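The Little Board That Talks to Everything

Celeste Olivares keeps her oldest working controller on a shelf above the kettle, and it still runs. It drove a tabletop engraver for years through a parallel port, and when the last computer in the house with that port gave up, she did what a lot of hobby machinists do. She bought a drawer full of adapters, tried them all, and then started drawing a board of her own.

The board is called the Plideck, and I've had one on my bench since early October. I love it! It is a breakout board about as long as a playing card, with screw terminals down both sides and a proper shrouded header at one end, keyed so the ribbon can only go in one way round. (If you have ever plugged a ribbon in backward at midnight, you'll know why I cheered.)

Olivares designed the circuit, and Alby Rewi, her partner in the two-person firm Plila, handles the firmware and the testing. Rewi came to this from repairing marine radios in Te Moana, and it shows in how he thinks about noise. Every input on the Plideck is optically isolated. Every step line has its own buffer. The ground plane is split under the terminals and joined at a single point, and he will happily draw you that point on a napkin.

"Most of the trouble people call a software bug is a cable," he told me. "Lost steps, a limit switch that trips when the spindle starts - I look at the cable first."
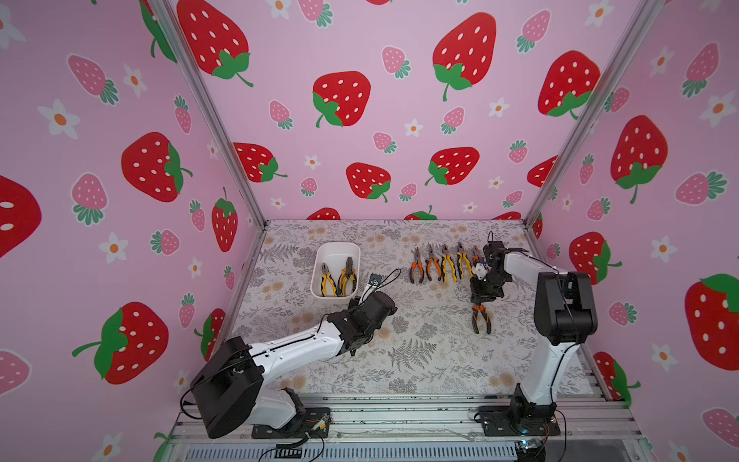
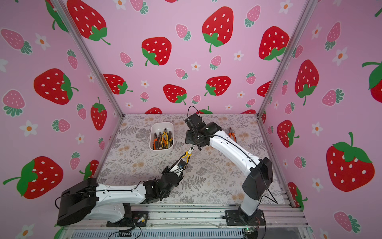 Two views of the strawberry-papered enclosure and its pair of robot arms.

So Rewi tests cables, and he tests them hard. His rig, which he calls Brellolby, sends a known pattern of pulses down a length of ribbon and counts what arrives at the far end. On the day I visited he was on run 1,474. A plain ribbon 40 inches long came through clean. A ribbon of 78 inches, laid next to a motor lead, dropped pulses within a minute. He moved the lead a hand's width away and the errors stopped, and I went home and rerouted half of my own machine that same evening.

The first batch of boards was small, and more than 300 have now gone out, mostly to people rescuing older mills and routers with perfectly good iron and hopeless electronics. Olivares answers the support mail herself. She asks everyone for a photo of their wiring before anything else, and she has a soft spot for the messy ones.

Next up is a version with a network jack, though the old header is staying. "There are so many machines out there with that plug," Olivares says. "I want them all to keep cutting."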